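Evville Neighbours Help Board
Home and Garden > Cleaning and Tidying

Grey streaks on a white tabletop, and two toy bricks that may not be the same make

wivska_lane
Posted Sat 6 August

Hello all, I've been reading this board since April and have finally got something to ask, so please bear with me because I do go on a bit.

We have a white table that gets used for absolutely everything, and lately the top has started to look tired. There are dark specks all over it, some faint scuffs, and a lot of fine grey streaks that I only notice when the light comes from above. The metal rail along the front has gathered a fair bit of dark grit too, round the little screws, and I do wonder whether that's what gets dragged over the top and leaves the marks. I've wiped it with a damp cloth and washing-up liquid, which took off a few of the specks and none of the streaks. The surface is matte and I'm nervous about scrubbing it shiny in one spot!

My other puzzle is much smaller. I'm slowly sorting a big tub of mixed toy bricks (they came from three different families, bless them) and I've put a red one and a lime-green one next to each other. Both are two by two. The green one stands taller and the studs on top are hollow, like little tubes. Would you keep these in the same box or separate them? I'd rather not hand over a set to my niece's children and have half of it refuse to click together.

There's also the odd bolt and a roll of clear tape that live on the table, and if anybody has a good home for that sort of thing I'm all ears.

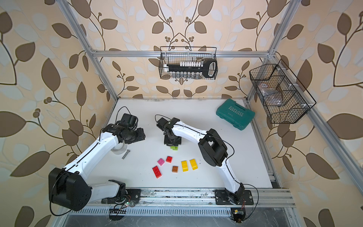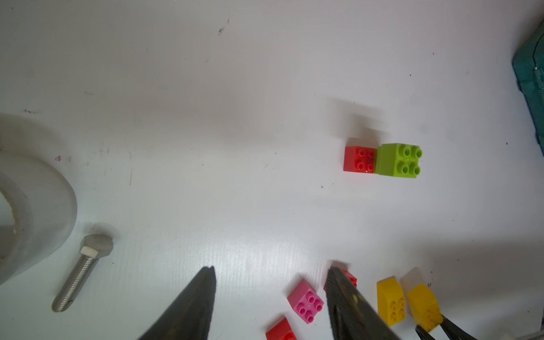

3 replies

Mofokeng13
13 people found this helpful

What a lovely leafy wallpaper, first of all. It's very like the one my mum had up her stairs and I was quite sorry when it went.

Now, the table. I'd leave the top alone until the rail is done, or you'll be wiping the same grit back and forth. This is how I do mine:

1. Vacuum along the rail with the brush nozzle, then go round the screw heads with a dry old toothbrush. Do the slotted grille underneath while you're down there.
2. Go over the top with a dry microfibre cloth, lifting it and shaking it out as you go.
3. Make a thin paste of bicarbonate of soda and water and try it somewhere that doesn't show. Leave it to dry and have a look from the side, to see whether the finish has changed.
4. If you're happy, rub the streaks very lightly with the paste on a soft cloth, rinse with clean water and dry it straight away.

Grey streaks on a matte white surface are often metal rubbed off on it, the way a saucepan leaves lines in a white sink, and those usually shift. Scuffs where the surface itself has been worn are another matter and I'd learn to live with them. I would move that hex bolt off the table as well. The threads on those are rough little things and they'll mark anything they roll across.

brickdrawer256

Can't help with the table but I can with the bricks! I've sorted 2591 of them so far for the toy library and I'm nowhere near the bottom of the crates.

Hollow studs don't settle it on their own, so just test them. Press the green one on top of the red one, then swap them over. If they grip both ways and come apart with an ordinary tug, the studs are compatible, but the difference in height will still throw out a wall if you build with both side by side. Stand each next to a brick you know the make of and check they line up. I keep anything of an odd height in its own bag, and the little ones use those for towers, where it doesn't matter a jot. Have a look for a maker's name as well, sometimes it's tucked inside.

Bolts go in a jam jar with a lid, well away from small children. Tape goes on a hook.

mastex_fan

Magic sponge. Ten seconds, all gone.

Mofokeng13

Do go gently with those on a matte finish, please, they're a very fine abrasive and can leave a shiny patch. Same rule, try a hidden bit first.

wivska_lane

Thank you all so much, you are kind. I'll start on the rail with the toothbrush this evening, and the bricks can have their test tomorrow once I've had a cup of tea.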